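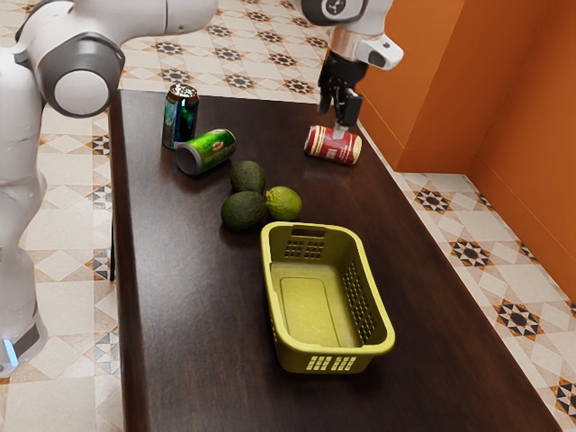 Who can release a payment once it has been approved?
Any user with the Releaser role, provided they did not enter or approve the same payment.

Section 17: Setting up dual approval in Conport

1. Sign in as an administrator and open Ledger > Controls.
2. Set Approval mode to Dual.
3. Enter the single-signature limit. The default is 646.
4. Assign at least two approvers to each cost centre.
5. Select Save, then sign out.

Caution: payments already queued keep the old rule. Clear the queue before step 2.
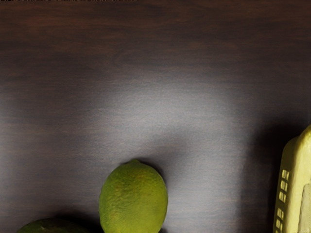 2 min read

Checking the audit log

6. Open Reports > Audit and choose the month, e.g. February.
7. Filter by code 2321 (supplier bank details changed).
8. Export the list and file it with the month-end papers.

Note: the log cannot be edited, even by an administrator. 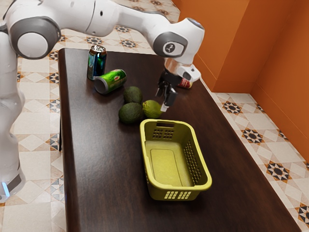

Purchase entries need one line for each ledger code. Conport rejects a line that mixes codes. If the produce and the olive-yellow plastic basket on the table were bought on one invoice, enter the produce under Provisions and the basket under Equipment. Both lines carry the same invoice number.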